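Search the guide Go
Menu Search results

Section 4: Planning and budgeting for your picking cell

I'm putting this section before the wiring one on purpose. When I set up my first bin-picking cell I bought the arm, felt very pleased with myself, and then spent weeks ordering all the dull little things I hadn't written down. So get a pad of paper (or a spreadsheet, if you must) and work through the steps below before you ring anybody for a price.

4.1 Decide what you're going to pick

1. Write a list of the things the robot will handle. Real things, by name. "Household goods" won't do, as a supplier will nod at that and quote you whatever is on the shelf.

2. Next to each item put its widest side, its narrowest side and its weight. I use kitchen scales.

3. Mark anything that rolls, squashes, tangles or shines. Those four words will cost you more money than the rest of the list put together! Shiny things upset depth cameras, squashy things upset your grip settings, and netting gets caught on fingers with corners.

4. Pick 9 items to be your trial set and keep them in a labelled box. Every gripper you borrow or try gets the same box. I didn't do this the first time and I've still no idea which of my two early grippers was the better one.

Note: if your list changes after you've ordered the gripper, go back to step 1. I know. Do it anyway.

4.2 Draw up the budget

5. Split the page into seven headings: arm and controller, gripper, sensing, bins and table, air and cables, safety, and spares. Put a figure under every one of them, even if it's a guess in pencil.

6. Ask for the arm price with and without the controller, the teach pendant and delivery. Our Vondadgate quote looked lovely until we reached page two, where delivery and lifting were listed as extras.

7. Under "gripper", allow for the fingers separately. Fingers wear, bend and get redesigned, and you'll want a second pair on the shelf by the time you start. If yours is air driven, the fittings and hoses go under "air and cables", and so does the compressor if you haven't got one (I forgot mine completely the first time round – it arrived after everything else had been bolted down).

8. Under "bins and table", put down two bins at least, side by side, one to pick from and one to place into. Bins get scraped. Whatever coating you choose, assume the walls will look dreadful before long and ask what a replacement costs on its own. Sabatier, who made ours, sell single bins, and I'd have bought a third if I'd thought to ask.

9. Add clamps. More clamps than you think. For trial work I much prefer clamping bins to the table over screwing them down, as you will move them, and then move them again, and each move in a screwed-down set-up leaves you with a hole in the wrong place.

10. Under "spares", put fingers, hoses, a cable set, fixings and one complete set of trial items. My first spares order came to 504 pounds and I thought that was silly money. It wasn't, as I found out by June.

Caution: don't take money from the safety heading to pay for a nicer gripper. Get the risk assessment priced and booked first, and if the total won't stretch, make the whole cell smaller.

4.3 Check the space

11. Mark the arm's full reach on the floor with tape, then mark where people walk. If the two overlap, sort that out now while it's only tape.

12. Measure from the wrist to the bin wall at the lowest picking point, in all four corners. People measure the gripper and forget that the wrist, the connectors and the whole bundle of cables have to come down with it. Corners are where you run out of room. Shallow, sloping walls help a lot here, and I'd pay extra for them.

13. Allow slack for the cables at the wrist. Move the last joints through their whole range by hand guiding or at the slowest speed, and see where the loop goes. Too tight and it tugs, too loose and it drags in the bin. Ferard supplied our cable clips and I ordered 124 by typing a digit in the wrong box, so if you need any, write to me.

Note: this is what you're trying to picture when you measure – the fingers right down among the goods, with the wrist and its cables close over the bin wall.

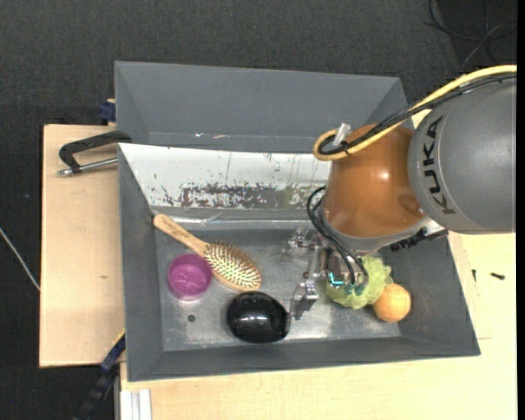 Guilan Zeng told me to add an hour of rehearsal to the plan for every corner of the bin, with the power low and a hand on the stop button, and to treat that as part of the purchase price. Her view is that a quote without set-up hours in it is only half a quote, and I've budgeted that way ever since.

14. So: write the rehearsal hours into the plan, and put a price on them even if they're your own.

15. Send the same page of requirements to each supplier on the same day. Ours went out on 3 May 2021, and having them all start together made the replies much easier to compare.

16. Before you sign, ask for a trial with your own box of items. Gernura let us bring ours along, and I learnt more in that afternoon than from all the brochures.

Caution: get the trial conditions in writing, including speed and payload. A pick that's fine at a crawl tells you very little about the rate you'll be paying for.

Section 5 covers mounting the arm.

Comments

Colette Gilbert
Could you put the seven headings in a file we can download? I've copied them out by hand twice now.

Hervé Besnard
Agree on the fingers. We bought one pair, bent one on the second day and waited a fortnight for the next. I'd add a line for training as well, the course cost us more than the table.

Stanisława Witkowska
Does step 8 still hold if the placing side is a conveyor? We have room for one bin only.

Shoshana Sorensen
@Stanisława we do it with one bin and a belt, works fine, but keep a second bin for swapping when you clean. And yes please to some of those clips!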